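Play kitchen, round two

So the play kitchen has taken over the table again. I gave it its own shelf in May and was terribly smug about it, and by Monday teatime every last bit was back out and I was eating my toast standing up.

Most of it came from the Bromcombe table sale, where I paid £3 for a carrier bag of plastic crockery and didn't look inside until I got home (always a thrill!). It's all soft colours, pale greens and blues, and it goes together rather nicely, apart from the cuddly ketchup, which goes with nothing at all and is everybody's favourite. It gets served as a main course. I've been handed ketchup on a plate more times than I've been handed a cup of tea this year, and I always ask for seconds.

My new plan is one tub for crockery and one for food, with the colander in with the crockery even though it doesn't stack with anything and takes up half the space. I did look at the Prarker boxes with the clip lids but they wanted £39 for the set, and I've got a perfectly good washing-up bowl.

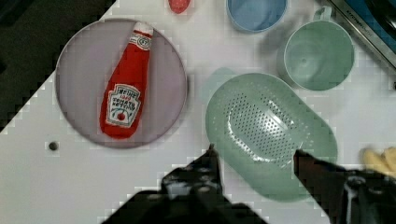

Linnea Strömberg wrote to me that she gave up on tubs ages ago and keeps the toy food in a pillowcase, which goes straight in the wash when it gets grubby. I'm tempted, though I think the mugs would rattle about something awful. Might try it with just the soft things first and see how we get on by the weekend.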